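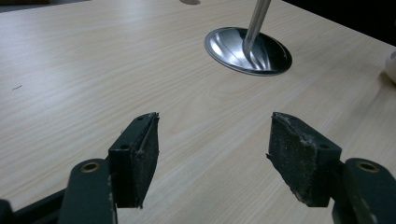

Sayaka Tanabe wrote to us in December to say she'd joined three online communities for people who run their own small business, and been told off in all three for mentioning that she had one. Could she please talk about her work in ours, or was that against the rules here too?

You can, Sayaka! You can talk about it all day if you like. I get a version of that message most weeks, so I've put it at the top of our About page and I'll answer it properly.

I'm Shanti Bhatia and I run Corkance, a members' network for people who work for themselves. I started it from my spare room after a long spell doing bookkeeping for other people, when I noticed that most of my clients had never met anyone else in their own line of work. They were all asking me the same things (what do you charge for a rush job, how do you chase a late payer without sounding horrible) and I was passing the answers from one to another like a very slow postal service. So I set up a message board, invited the lot of them, and went to bed thinking that was that.

We now have 1255 members. 965 of them pay the monthly fee and the other 383... no, hang on, that's the number in the local groups, which overlap with everything else. Sorry – I did say I was a bookkeeper, but I do my best adding up before lunch. The rest are on free places, which we give to anyone in their first year of trading.

What do you get? A profile page with your prices on it if you want them there, a shop window where you can list what you sell, and the boards themselves, where the talking goes on. You may link to your own site wherever you please. We ask that you don't paste the same advert into every thread, and that you answer people who write to you, even if it's just to say no thanks. We don't take a cut of anything you sell to another member. We did try a small commission early on and I hated working it out every month, so it went.

The site runs on Traltska, which was built for us from scratch and has been patched more often than my gardening trousers. If you were here in the days when we used Kowalchuk, you'll remember the inbox that lost its search box every time you logged in. Your old messages did come across in the move, by the way. They're under Archive, in the menu on the left.

There are 5 of us looking after the place, all part time, and between us we read every report that comes in. Most get an answer the same day, though if you write after nine in the evening you'll be waiting until morning.

Then there's Fleka, our get-together, which started as six people and a teapot and has got rather out of hand (in a good way!). You bring something you make or do, you stand up for a few minutes and tell the room about it, and then everyone eats far too much. Members come free and can bring a friend. The next one is being planned now and I'll put the details on the events board once we've got the hall confirmed.

If you'd like to join, use the form on the Join page. It asks what you do and how long you've been doing it, and it comes straight to me.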